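I went to the hustings at Ovness in the end. I know I said I wouldn't. I'd had a long day, my shoes were letting in, and the last time I sat through one of these things a man read out his entire leaflet in a monotone while holding the leaflet. But Darcy Bolger rang at teatime and said she was driving over from Jatton anyway and did I want a lift, and I am very weak when it comes to lifts.

For anyone reading from further off, Jatton and Ovness have been lumped together under one council for as long as I've been voting, and half of each town would still like to be shot of the other. Jatton has the council offices and the good car park. Ovness has the swimming pool, which is shut. The question this time is whether to split the thing back up again, and every candidate has to say something about it without annoying either lot, so you can imagine how clear the answers were!

There were four of them on the platform, squashed behind two tables with a cloth over. I won't do a blow by blow. Ashton Baxter went first and he's a good speaker, I'll give him that. He's for splitting, or he was in July when he came round our way. By the time he'd finished at Ovness he was for "looking very seriously at the options", and the woman in front of me laughed out loud. I think he'd clocked how many Jatton faces were in the room (we're easy to spot, we bring our own cushions).

What bothers me about the split, and I say this as somebody who grumbled about the merger for years, is the money. If you have one council you pay for one planning department. Two councils, two planning departments. Baxter says they'd share. Fine, but then what have we split? I put my hand up to ask exactly that and got passed over for a chap who wanted to talk about the hedge on the Lynch road. To be fair to him it is a shocking hedge. You take your life in your hands coming out of that junction, and the answer he got was that the hedge belongs to whoever owns the field and the verge belongs to the county, so it wasn't really a question for anyone on the platform.

That's my whole complaint about local government, now I come to write it down. You go along with a perfectly ordinary question and you come home with a list of people it isn't the job of. 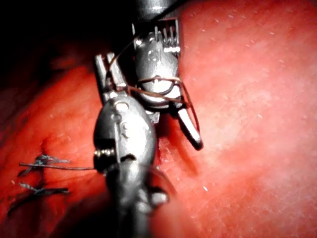

*Two knots tied on the left, and the brown suture thread between the instruments.*

Anyway, back to the hall. The bit I did enjoy was when somebody brought up Bratus. If you don't know it, Bratus is the little place up the valley that ended up in our council by accident, more or less, when they drew the line along the wrong stream. They've got their own parish meeting and they take it very seriously. A man from up there stood and said, very politely, that if Jatton and Ovness did go their separate ways he'd like to know which of them was getting Bratus, and had either of them thought to ask. Dead silence. Then all the candidates started talking at once about consultation.

I don't think any of them had looked at the map. I'm not being snooty, I hadn't either until I got home, when I dug out the old folding one and had it all over the kitchen floor. He's quite right. If you put the boundary back where it was, Bratus is left hanging on to Ovness by one lane and a footbridge, with no bus in that direction. Their children go to school in Jatton, and the doctor's is in Jatton too. I can't see how anybody votes on this before that's been sorted out.

Darcy disagrees with me about nearly all of it, by the way. She thinks a council should be small enough that you can bump into the leader in the butcher's and tell them off, and that the savings from the merger never turned up. She may well be right about the savings. I've asked for the figures before and been sent a very nice letter with none in it. We argued all the way home and then sat outside my house with the engine off and argued a bit more, until her windscreen steamed up and next door's curtain moved.

So I still don't know how I'm voting. I've ruled out two of them, one for not knowing the pool had closed and one for calling us "Jatterton". Baxter I might forgive if he'd put in writing what he thinks about sharing staff. I've emailed him. If he replies I'll put it up on here, with his permission, and if he doesn't I'll put that up as well.

There's another meeting at Jatton next, seven o'clock in the evening, same four candidates. Bring a cushion. And if you're the gentleman from Bratus, I'd love a word, I'm usually near the back on the left by the radiator.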